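Plirnholm Residency Center, teaching rooms and resident workroom
Safety checklist, completed November 7, 2022

1. Exit signs lit: OK.
2. Extinguisher tag current: OK. Last serviced in June.
3. Panic button, interview room: slow to respond. Tredico to adjust.
4. Chairs in interview room placed clear of the door: OK.
5. Call room lock: sticks. Second request sent.

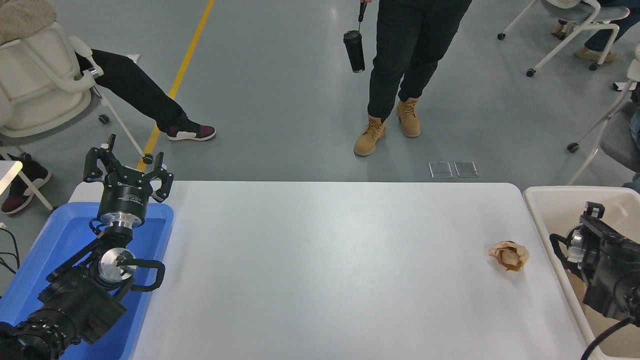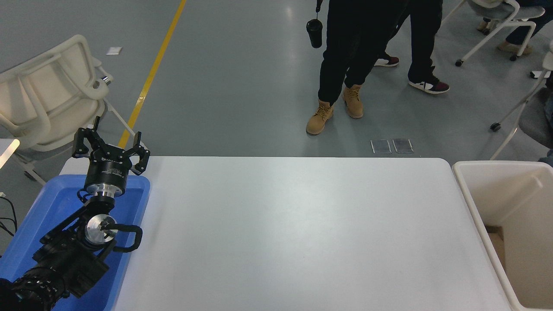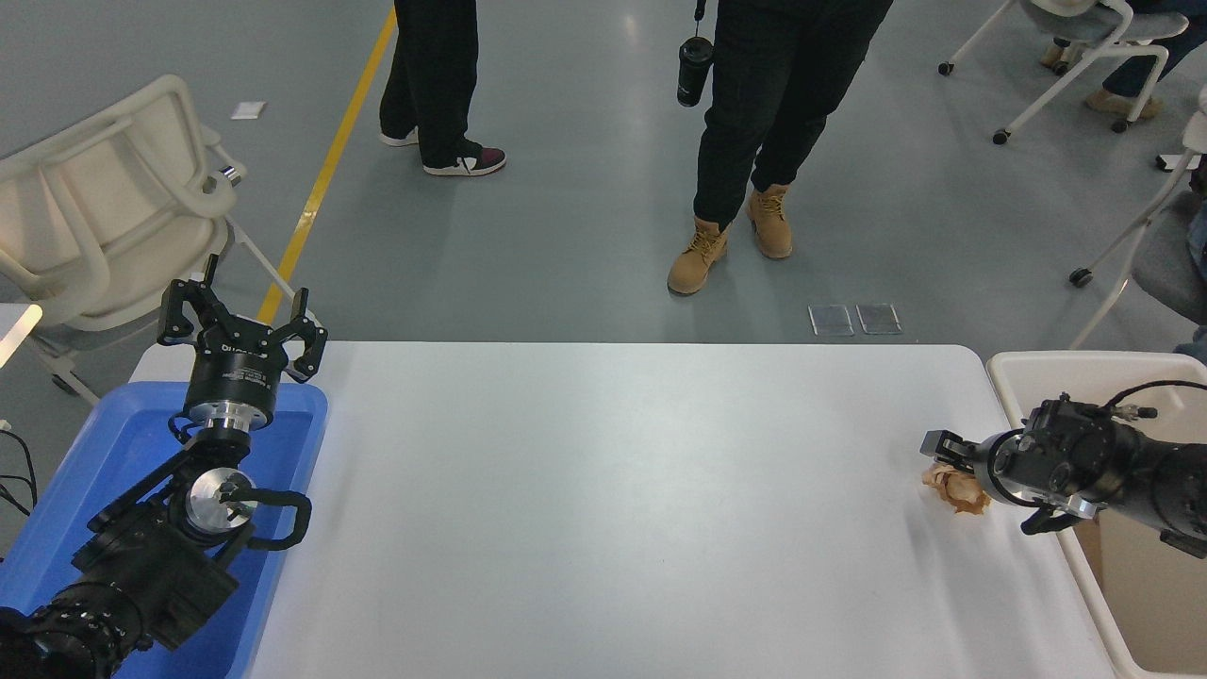
White tables, all three views.

Can residents see patients in the interview room before the panic button is fixed?
Use room 409 until Tredico signs off on the repair. Book it at extension 543.

6. Medication samples locked up: OK. Log matches shelf.
7. Sharps container: almost full. Replace this week.
8. Hallway to call room clear, 40 inches or more: OK.
9. Emergency phone list posted: out of date. It still shows the old on-call pager.

Open items: 3, 5, 7, 9. Items 3 and 5 carry over from the last check. Copy to the Visen building office.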